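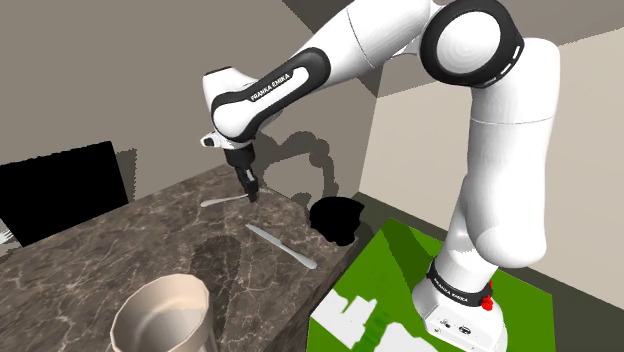 Up at 5:30, ferry left at 6:15, so no breakfast except the crackers from the bottom of my bag. Sille slept through her alarm and came down the dock with one shoe untied. Made it. Just.

Two hours over to the island. Wind the whole way. Sat outside for the first half because the cabin smelled like diesel and somebody's fish sandwich. Then too cold, went in, got used to it.

Guesthouse is up the hill behind the church. Steep with a suitcase. Owner is Ragnheiður, quick talker, gave us the key and a map and a list of what's closed in April. Which is most of it. Museum closed. Boat tours closed till May. The bakery open mornings only, and not every morning. Room is small but the bed is good and there's a radiator that works – hung my socks on it right away.

Paid 3,000 for the two of us for the bus pass. Thought that was for the week. It's for the day. Read the sign next time.

Bus to the north end after lunch (soup, bread, more soup). Driver was named Vilhjálmur, had it on a badge, and he let us off between stops so we could walk down to the black beach. Thirty minutes down, a lot longer back up. Sheep everywhere and they don't move for you. Sille took I don't know how many pictures of the same rock. It was a good rock, to be fair. I sat out of the wind and ate an orange and didn't think about work for the first time since the winter.

Lost my left glove somwhere on the path. The gray ones Elvia gave me. Will have to tell her. Or buy the same pair and say nothing.

Missed the 4:10 back. Next one at 5:40, so we stood in the shelter with a couple from Denmark, the Bundgaards. He's Eyvindur, didn't catch hers and too late to ask now. They've been coming here 13 years, same week, same house. They said skip the lighthouse, go to the hot pool instead, bring your own towel, go before nine when the swim class gets in. Wrote it on my hand.

Dinner at the place by the harbor. Only place. Fish of the day was cod, and yesterday's was cod too according to the board, they hadn't wiped it off properly. Very good though. Potatoes with too much butter, ate all of Sille's as well. She had the lamb and woudn't share.

Still light at nine. Strange to brush your teeth in daylight.

Tomorrow – pool early, bakery if it's open, find out about the Thing on the notice board, some kind of choir night? Need cash. Need a towel. Call Elvia about the cat.

Knees hurt. Lights out.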